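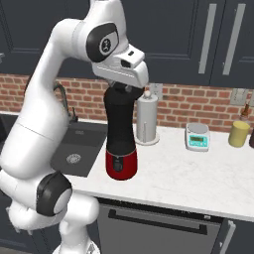
Chapter 11
Countertops and Work Surfaces

A kitchen is planned from the work surface outward. The cabinets hold it up, the sink and the range interrupt it, and the lighting is placed to fall on it. This chapter covers how a counter is measured, what it can be made of, how it is supported, and how it is joined to the wall behind it. Drawing conventions for cabinets were covered in Chapter 9 and are used here without further comment.

By the end of the chapter you should be able to read a counter schedule, work out how much material a simple layout needs, and write a short recommendation to a client who has asked for a particular stone.

11.1 What a counter has to do

A counter is used for cutting, mixing, rolling, draining, stacking, and storage. It is also used for mail, homework, and keys. No single material suits every one of these. Marble stays cool and is pleasant to roll dough on, but it is soft for a stone and acids mark it. A lemon left cut side down overnight will leave a dull ring that cannot be wiped away. Granite resists acid much better. Wood is kind to knives and can be sanded, and it moves with the seasons. Laminate is light and inexpensive, and once it is scorched the damaged section usually has to be replaced.

Clients often choose by color first. A designer should ask early on what gets cooked in the house and who cleans up afterward.

11.2 Etching and staining

These two words are often confused, even in trade brochures. A stain is foreign matter that has soaked into the pores of the stone. Oil, wine, and coffee all stain. An etch is a change in the surface itself, where acid has reacted with the calcite in the marble. Sealer slows down a stain. It does nothing to stop an etch.

A honed finish, which is flat and matte, hides etching better than a polished one. It also shows fingerprints and oil more readily. Both finishes can be redone in place by a stone restorer, but the work is dusty - the kitchen should be treated as closed while it goes on.

11.3 Case: the Oddale house

Yesenia Hinojosa was asked to replace the counters in a narrow house in Oddale. The owners wanted marble throughout. The kitchen had a single long run, broken by the sink, and a short return beside the back door. They baked every week and also put up fruit each summer.

Her first drawing showed marble on both sections. The supplier, Gadov, quoted up to 18 days from template to installation and noted that the long run would need a seam. Hinojosa placed the seam at the sink cutout, where the least length of joint would show. She then brought the owners a sample of the stone with vinegar marks already on it and left it with them over a weekend.

They kept the marble on the return, where the baking was done, and took granite for the rest. The templates were made in March, after the cabinets had been leveled. Keep this order of work in mind when you reach Section 11.5. A template taken from cabinets that have not been leveled will be wrong, and stone cannot be bent to fit.

Terms to know: etch, hone, overhang, return, seam, template

Before you read on, measure a counter you use often. Record its height, its depth, and the distance from the sink to the nearest corner. You will need these measurements for the exercise on page 208.

Last updated: October 2019

Related chapters
Chapter 9: Drawing Cabinets
Chapter 10: Sinks and Drainage
Chapter 12: Lighting the Work Area

Copyright Strand Educational Press | Contact | Back to top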